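Moving the home office, part two

Posted February 15, 2020

When I wrote the first part of this in October, I had just given up the small bedroom and moved my desk into the corner of the dining room. A few people asked how it went, so this is the follow-up.

The short version is that I'm still in the dining room and I'm going to stay there. The longer version has to do with noise, floors and one bad purchase.

Noise first. The bedroom had a door, and I thought I would miss it more than I do. My street in Stirham is quiet between nine and three, and that is when I do most of my real work. The trouble starts when school lets out. I tried working in the library for the late afternoon, but the good tables by the window go early and the ones in the back sit under a vent. Now I do my phone calls in the morning and save the dull jobs for after three – invoices, filing, answering mail. I get as much done as before.

My sister-in-law, Nabila Tambunan, also works from home and does it the other way around. She gets up at five, finishes by one and sleeps in the afternoon. I tried that for a week and was no use to anyone at dinner.

The floor was the bigger job. The dining room had carpet when we moved in, and a desk chair on carpet is miserable. I wanted gray planks and my husband wanted something warmer. We brought home samples and left them on the carpet for a while, where they got walked on, and the cat slept on one. In the end we went with gray because it hid the crumbs better. The room is 213 square feet, and the material came to $1,225 with the trim. We put it in ourselves over two weekends. Elmarie Visser from next door lent us her miter saw and showed me how to cut around the door frame, which I had been putting off.

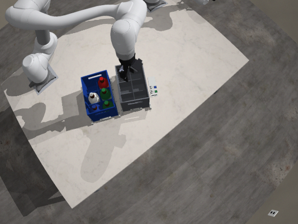 White robot arm over a marble tabletop, with gray wood planks on the floor.

If you are doing a floor like this, take the doors off before you start. We left ours on to save time and then had to take them off anyway, halfway down the second row. Also buy an extra box. We used all but three boards of ours, and two of those have since gone to fix a corner I chipped with a hammer.

Now the bad purchase. I bought a Nelteck desk lamp that clamps to the edge of the desk. It has a good bright light, but the clamp only opens wide enough for a thin top, and my desk is an old door on two filing cabinets. I kept the lamp in its box until the return window had closed, so that one is my own fault. It is on the shelf in the laundry room now and works fine there.

The desk itself gets comments. The door came out of my grandmother's house, and it still has the hole where the knob was. I run the charger cables through it. Every so often I look at proper desks, and the one I liked best was $228 at Tsikata, the used furniture place out past the bus depot. It was solid and had drawers that worked. It was also seven inches too long for the wall, so that settled it. Marlina Govindasamy bought it a week later for her son, and I'm told he keeps his laundry on it.

A few things I changed since October:

The printer is in the hall closet. I print maybe twice a week and don't mind the walk.

The chair is the same one. I put softer wheels on it so it wouldn't mark the new floor, and they roll a little too well. The floor slopes toward the kitchen and so do I.

The router moved to the top of the bookcase. Calls stopped dropping the same day.

I took the curtains down and put up a plain shade. The sun comes in low from about two in the afternoon this time of year, right at eye level.

I still haven't worked out what to do when we have people over. The dining table is pushed against the far wall and seats four that way. At the holidays we had nine, and I had to clear the desk and use it as a buffet. It worked, though there was gravy in the knob hole, and I was cleaning it out with cotton swabs the next morning.

The small bedroom is a bedroom again. My mother stayed in it for most of January and said the mattress was too soft. I'm looking at replacements, so if anyone has bought a firm one they like for under a fortune, leave a comment.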